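Notes from the House – Dec 26, 2024

The shared lounge after the holidays

Dear neighbors and friends of Brevevness House,

I hope that you slept long this morning. I did not, as I am an early person, but I enjoyed the quiet stairs very much. Our dinner had 40 people, which is the most we have had in the lounge, and I want to thank everybody who carried a chair down and also carried it up again.

This item is on a small subject: what to do with the lounge between now and the New Year's evening. Several of you asked me for a simple way of working, so that the room does not become everybody's and therefore no one's. I have tried to write it in the order in which I do it myself.

Start with the coffee table

When I come into a messy room I feel a little tired before I begin. My aunt taught me to choose one surface and finish it, and only after this to look at the next one. In the lounge I always choose the coffee table. It is low, you see it from the door, and when it is clear the room looks half done already.

Sit down for this. I mean it seriously. If you stand, you bend your back for each little thing, and after ten minutes you want to stop. Take the footstool, put the wastebasket next to the end of the table, and work from one side to the other.

I make three decisions only. Is it trash, does it belong to a person, or does it belong to the room? Trash goes in the basket. Personal things go in the blue tray by the mailboxes, where they wait for one week. Things of the room go back to their shelf, and please, to their own shelf. The Brunance card game was in the tea cupboard again, and the tea was with the jigsaw puzzles.

About snack bags

We have many bags at this time of the year and they take more space than you expect. An empty bag can be pressed flat before it goes in the trash. Fold it in half, push the air out with your hand, and fold again. A basket that is full of crumpled bags looks full when there is still a lot of room between them – I have pushed it down many times and found space for another evening.

Before you throw a bag away, lift it. If there is something inside, close it with one of the clips from the kitchen drawer and put it on the snack shelf with the open side up. Please do not put a bag with three chips in it on the shelf. You may eat the three chips.

For crumbs I use a dry brush first and a damp cloth second. If you start with the damp cloth, the crumbs become a paste and go into the corners. Wipe along the grain of the wood and then dry it with a kitchen towel. Mr. Picard from the second floor likes to use a little oil on the top after this, and he will do it again in March when the windows can be open. Until then, plain water is enough, and not much of it.

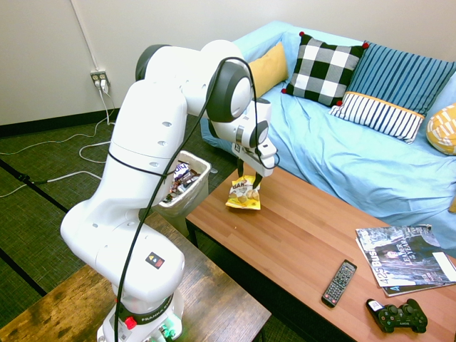
The coffee table with a snack bag still to be sorted, and the wastebasket at its end.

Emptying the basket

The metal wastebasket does not have a lid, so it should go out each evening when there was food in it. It is light and you can carry it to the yard with one hand. The key for the bin shed is on the hook inside the kitchen door. The code for the outer gate has been changed to 694, and I ask you not to write it on the wall next to the gate, as it happened last time.

If the inside has become sticky, rinse it with warm water and a drop of dish soap, and let it stand upside down on a newspaper. Put it back dry.

Cost of the small things

A few of you wanted to know what we spend on the lounge. In this year we collected 2,000 dollars in the house box and we used 1,322 of it, mostly for the new lamps, the cleaning supplies, and the repair of the Jorness heater. The remaining 678 dollars stay in the box for next year. The receipts are in the green folder and you are welcome to read them. I would like to buy a second brush, a softer one, and also more clips, as they seem to travel upstairs and not come back. If you find some in your own kitchen, you can leave them in the tray and I will not ask any question.

For the New Year's evening

I would be glad if two persons could take the lounge on the afternoon before, and two others on the morning after. The list is on the board. It is one hour of work if the table is done first, and I will leave the cloths, the brush and fresh liners in the kitchen, on the lower shelf next to the sink. For those who stay late, it already helps a lot if the glasses go to the kitchen the same night. The rest can wait until there is daylight.

One last thing: a gray wool scarf and a child's left mitten have been in the blue tray since the dinner. They will stay there until after the New Year.

With warm greetings,
Maribeth Bañez
Brevevness House, first floor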